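27 January 2024
Workshop notebook – bench 2, dye vats and finishing

Third go at the indigo vat today. Fructose vat again, same recipe as the last two, but with the lime weighed on the good scale instead of the kitchen one. The kitchen scale was reading light, which I found by putting the same bag of soda ash on both. So the lime numbers in the August entries are wrong, all of them in the same direction. I have pencilled a note beside each but haven't tried to correct them, as I don't know when the scale started to drift.

Stock made in the tall jar, hot water from the kettle, indigo wetted out first with a little of the water and shaken with the glass marbles until there was no dry powder on the surface. Then fructose, then lime, stirring the whole time. It went from blue to a muddy green and then to a yellow-brown under the coppery skin. Left it to settle while I got the main vat up to heat.

Main vat held at 40 degrees for the whole session. The aquarium heater can do this if the lid is on and the vat is wrapped in the old wool blanket. With the lid off for dipping it loses heat faster than the heater can put it back, so I worked in short runs and covered up between them. The Lurnix thermometer has a long probe, so I could leave it in through the notch in the lid and read it without lifting anything. The battery cover on it is held on with tape now.

Fabric was the Verka linen, the mid-weight, out of the same bolt as last time. Total dry weight 269 grams, cut into strips and serged on the raw edges so they wouldn't ravel in the scour. Scoured with soda ash and a squirt of the neutral soap, simmered for an hour, and the water came off the colour of weak tea. Did it again. Second water was nearly clear. I think skipping the second scour was the trouble with the blotchy strips from the first vat, the ones that look like somebody leaned on them with a greasy thumb.

Wetted out overnight, squeezed, not wrung. Wringing puts creases in the linen that take up dye differently and you can see them forever after.

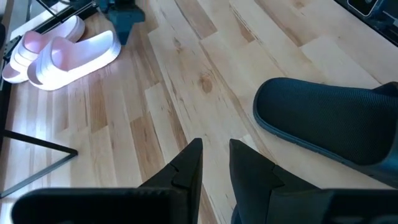
First dips were five minutes each with ten minutes in the air between. The strips came out yellow-green and turned at the edges first, then in toward the middle, with the folded places last. I opened every fold by hand. A strip hung over the rod without being opened keeps a pale line where the rod was, so next time use the clips at one end and let the length hang free.

Dip log, for the strips with the thread markers:

One knot – single dip. Pale, a bit grey. Fairly even.
Two knots – two dips. The light denim sort of blue. Best of the lot for evenness.
Three knots – four dips. Good solid blue. One cloudy corner where it touched the side of the vat.
Four knots – six dips. Dark. Some bronzing on the surface that may wash off.
Five knots – eight dips. Hard to tell from four knots while wet. Will compare when dry.

After the six-dip strip came out the vat had gone from amber to a greenish colour and the flower on top had broken up and wouldn't gather again. I added a spoon of fructose and a smaller spoon of lime, stirred once around the outside, and left it covered for an hour. It cleared enough to finish the eight-dip strip but I wouldn't have wanted to start anything new in it. pH paper said a bit over 10 at the end, down from the start. The paper is old and the colours on the chart have faded, so treat that as a guess.

Rinsing. Cold water until it ran clear, then a bath with a splash of white vinegar to neutralize the lime, then cold again. The vinegar bath makes the linen feel less chalky straight away. I left everything in it for fifteen minutes. Then a hot soap for the two darkest ones, and a fair bit of blue came off into the water, more than I would like. This is loose pigment sitting on the fibre and it would only have come off on someone's hands later.

Notes on the commercial paste. The little tub of Nedelcu paste that came with the second-hand vat was tried on one offcut, painted on with a brush, no vat. It gave a hard edge and a strong colour, but the stroke marks show and it has stiffened the cloth. Might do for labels. I won't use it for anything that has to drape.

Drying was on the indoor rack. It is far too cold to hang anything outside and the last lot froze stiff on the line and took a crease I couldn't press out. Strips are spaced a hand's width apart with the heater fan on low. The rack drips, so there is a tray under it now, and the tray needs to be emptied before lockup or it gets kicked.

To do before the Braltodgate order:

Weigh lime on the good scale only. Kitchen scale is to be labelled or thrown out.
Buy fresh pH strips.
Make a second lid with a proper hole for the probe and a smaller hatch for dipping, so the whole top doesn't have to come off each time.
Cut a net to hang above the sediment. The cloudy corner and at least one of the specks on the four-dip strip are from sludge at the bottom.
Rub test on all five strips with white cotton, dry first and then damp. Staple the cotton squares in here beside the log.
Put half of each strip in the south window under card and check it in a month.

The order is for napkins and runners and they have asked for a mid blue, so two dips or four. I lean toward the two with a slightly stronger stock, because it was so much more even, but the client sample we sent was closer to four. Will lay both beside the sample when they are dry and look at them in daylight. Under the bench lamps everything goes a bit purple and I have been caught by that before.

Time, for costing: scouring took most of yesterday afternoon, though a lot of that is waiting and other work can be done. Stock and vat took an hour and a half. Dipping ran from mid-morning until after three with the rest for the vat in the middle. Rinsing and hanging another hour. If the napkins are dyed in batches of this weight I can do one batch a day without rushing it, and a second vat would let one rest while the other is working. The blue pail is the right size but it has no lid. The grey bin has a lid but bows out at the sides when full, so I wouldn't trust it hot.

Vat is stirred, covered and unplugged. Stock jar is on the top shelf with its date on it. Don't use the long spoon for anything else until it has been scrubbed, it has lime dried on the handle.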